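We use cookies to remember your settings and count visits. Accept | Manage preferences

Okay, a long thread, so get a drink. I promised I'd write up what my after-school group at Edcombe has been doing since October, and I keep putting it off because there is so much of it and I love all of it. February 2021 is my deadline to myself, so here we go!

The group is 16 kids, most of whom had never touched a robot before they signed up. We named the project Lolo, after Londoño, the family bakery down the street that feeds us on build nights (their last name got shortened by a hungry ninth grader and it stuck).

The goal for Lolo sounds small. It should open a locker, reach in, and put something on the shelf or take it out again. That's the entire job. I've taught for a good while and I have never seen a task look so easy on the whiteboard and turn into so many arguments.

We started out trying to program every motion by hand. Shoulder to this angle, elbow to that angle, reach, stop, let go. The kids were very patient with it, and Lolo bumped the same door edge for two weeks straight. (The paint on that door has seen things.)

So after the holidays we switched to teaching by showing. A person does the reach, we record how the hands move, and the model learns from a whole pile of those recordings. For the hands we use marker cubes, one in each, with black square patterns on the sides so the software can work out where each one is and which way it's turned.

I should say the cubes took some getting used to! You have to hold them so the patterns stay in view, and everybody's first instinct is to wrap their whole palm around the thing. We practiced in the hallway with nothing to reach for at all, only walking and pointing, and I'm sure we looked very strange to the basketball team.

Once you get to the lockers it gets more interesting. One cube goes up into the open compartment, the other stays down around your waist, and you try to move like a normal person who is putting away a lunch.

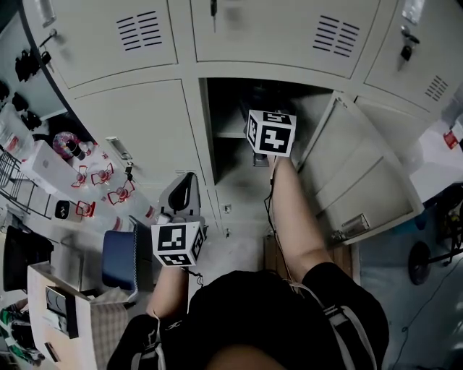

Adom Abubakari replied: We did a version of this with drawers and our model learned to hesitate. Every kid paused before letting go, so the robot paused too, for ages. Are you cutting the pauses out, or leaving them in?

Adom, I laughed out loud, we have the very same thing. For now we're leaving them in, but we ask people to do the motion a few times for fun before we record, and that loosens them up a lot. I'd love to hear how you handled it with the drawers, so please send me whatever you've got.

Back to the thread. As of last night we have 2370 recordings. I wrote that on the board and one of the kids drew a crown over it. A good share of them will get thrown out when we go through and check, and that's fine, I've told everyone to expect it so no one takes it personally.

The checking is a job all by itself. We sit in pairs, watch each clip, and mark whether we could follow both cubes from start to finish. Deep reaches are the trouble. The farther back your hand goes, the darker it gets in there, and the patterns get hard to pick out. We tried a little clip-on light and it washed out the white parts, so now we're playing with where the room lamps go.

Cables are the other thing. If you're starting a group like this, please think about your cables earlier than we did. Let them hang too loose and they catch on a latch, tape them too tight and your wrist can't turn. We've settled on running the cord back along the forearm, with some slack at the elbow.

The training runs go through Nakow, the shared computer down in the library basement, and we get it for 15 hours a week. The kids have become wonderfully protective of those hours. They wrote up their own sign-up sheet, with rules, and I am not exempt from the rules (I asked).

Where are we now? Lolo gets its arm to the shelf pretty reliably when the door is already open. Opening the door itself is the next chapter, and keys are so far down the list that we don't talk about them. I have a student who talks about them anyway and has filled half a notebook with ideas for turning one.

Next up we want recordings from people of different heights, so I've been recruiting teachers at lunch. If you work in the building and you've got a free half hour, come by after the last bell and we'll put some cubes in your hands. There will be rolls from Londoño while they last!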